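From: Ingvar Hjaltadóttir
To: bathroom-and-kitchen list
Date: July 23, 2022
Subject: Re: Re: grout going dark near the floor

> I sealed the shower wall in May with the stuff the
> store recommended and the bottom rows have gone darker
> than the rest anyway. The joints higher up still look
> like the day they were done. Did I buy the wrong
> sealer, or did I put it on wrong? I have half a bottle
> of Mirico left and would like to know whether to use
> it or throw it out. The other thing is that my husband
> wants to forget tile altogether for the second bathroom
> and put up boards. Has anyone lived with that?

I don't think the sealer is at fault, and I would not throw it out. I would also not put any more of it on yet.

Sealer slows water going into a cement joint. It doesn't do much about water that is already behind the tile, and the bottom rows are where that water ends up. If they are darker all the time, even after you have been away for a few days, suspect the joint between the last row and the floor or pan. Grout in that corner cracks because the wall and the floor move separately. Mine cracked twice before I gave up and had it raked out and filled with silicone in a matching color. The dark rows took most of a summer to come back, and one stretch behind the door never did.

Things to try before you buy anything:

Leave the shower alone for 3 days with the door open and a fan running. If the rows lighten, it's water. If they don't, it could be soap film that got sealed in, and you will need a stripper to get the old sealer off first.

Run a fingernail along the bottom joint. If grout comes away as sand, it was mixed too wet or has broken down, and sealing over it is a waste of a morning.

Look at the caulk around the valve plate too. Boychuk (the plumber, not the paint people) found mine open at the top, where it does the most harm.

On tile or boards for the second bathroom, I went back and forth on the same question when we did the downstairs. Two wall finishes, both in gray, tile and plank: 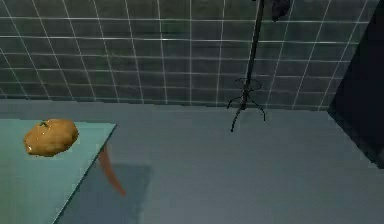
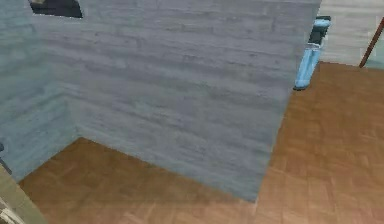
The thing I would ask your husband is what is going on the wall behind the finish. Real boards in a room with a shower need an air gap and a fan that people will in fact turn on. We priced it both ways through Plurkano and the boards were cheaper until the furring strips and the extra labor were added, and then there was a difference of $200 in favor of tile. That was for one long wall, nothing inside the shower itself. I would not put wood inside the shower whatever the finish on it.

There is also plank-look porcelain, which Ladidell carries. I have nothing against it. The long pieces bow a little, so the installer should not set them with each end falling at the middle of the next one. Ask for a one-third offset, and ask for it in writing. My sister's was done at half and you can feel every edge with your hand.

As for grout color, white looks sharp against gray and it will show everything. A gray one shade lighter than the tile is easier to live with. If you do want white, pay for epoxy in the shower and use ordinary grout on the dry walls. The epoxy is harder to put on and you have to wipe the haze off early, so I would not learn on a wall that people are going to see. Work in small batches - 2 people is better than one, with one spreading and the other washing.

Whoever asked last month about cleaning with vinegar, please don't on cement grout. It eats it. Warm water and a plain dish soap, and rinse it.

Let us know what happens after the fan test. I still have the name of the silicone somewhere and can look it up if it comes to that.

Ingvar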